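Puesta a punto de una mano robótica en Gurneo: lo que se ve y lo que queda por ver

2 Nov 2024
Por la redacción de Dukix

Hemos visto muchas galerías de robots impecables y pocas de su mantenimiento. En el taller de Gurneo tienen una mano articulada que el fabricante, Grimine, vende como «libre de ajustes» durante 12 meses. La suya entró en revisión en junio, bastante antes de cumplir el plazo. El servicio técnico lo llama «ajuste de cortesía». Nosotros lo llamaríamos ajuste.

La rutina del taller ocupa una hoja: cerrar y abrir la mano 100 veces, dejarla reposar, repetir con cada dedo por separado y anotar la desviación en las articulaciones. Si un dedo se aparta del cero, se corrige por software. Si vuelve a apartarse, toca abrir. El folleto solo menciona la primera parte. 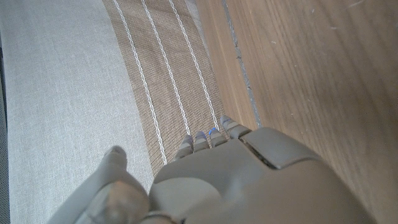
MANTENIMIENTO / MANOS Y PINZAS

Cuatro dedos segmentados y un pulgar grueso, todo en plástico gris mate, sobre una alfombra marrón de rayas blancas. En la punta de uno de los dedos luce un pequeño piloto azul. Según Grimine, azul significa «listo». Listo para qué, el manual no lo precisa, y en Gurneo prefieren fiarse de sus propias medidas.

Las ranuras oscuras entre los segmentos son lo primero que repasan: pincel seco, nada de aire a presión. Una alfombra suelta pelusa y las juntas la recogen, por mucho que la ficha comercial hable de uso doméstico sin cuidados.

En el dorso, cerca de los nudillos, se distingue una tapa rectangular algo levantada respecto a la carcasa. El taller la anota en cada revisión y comprueba la junta con una galga. Grimine pide no retirarla fuera de garantía, lo que deja al propietario con 115 páginas de manual y poco que hacer con ellas.

El juego de calibración Bíró, que se vende aparte, promete dejar la mano a cero en 22 minutos. No hemos visto todavía ninguna hoja de medidas que lo respalde. La hemos pedido dos veces.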